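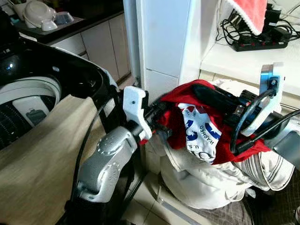 Vignesh Kurian talks fast when the subject is laundry. He spent an afternoon in November at the Stemolitz open day, and by the time we spoke he was still going on about it.

"I went for the welding cell," he says. "Then I found the room with the washing machine and stayed until they closed!"

The demo belongs to Jolance, a small team working on two-armed household robots. The job is plain enough: get clothes out of a bag and into a top loader. A towel you can teach in a day, Kurian was told, but a full bag is another matter. 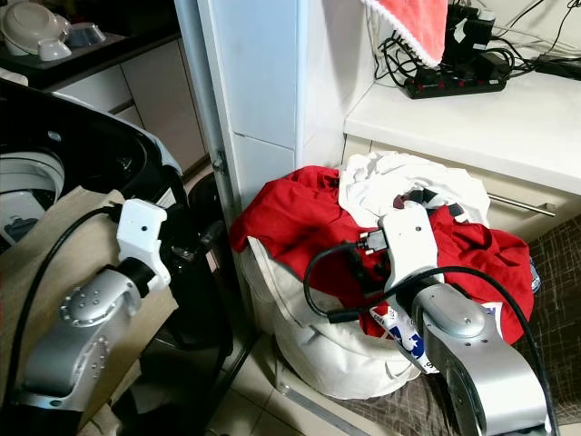 Photo: Jolance

"Cloth never sits the same way twice," he says. "You pull a sleeve and half the bag wants to come with it. I've folded shirts my whole life and never thought about that."

The team has recorded 1,000 practice runs so far and wants 200 more before winter. Visitors went in 25 at a time, and Kurian went in twice.

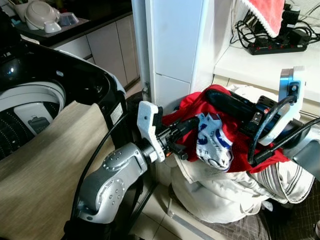
Babalola, who had the same slot, was less taken with the speed and told him she could have the whole load running before the arms got to the socks. Kurian laughs at that. "Sure, but I'd happily wait!"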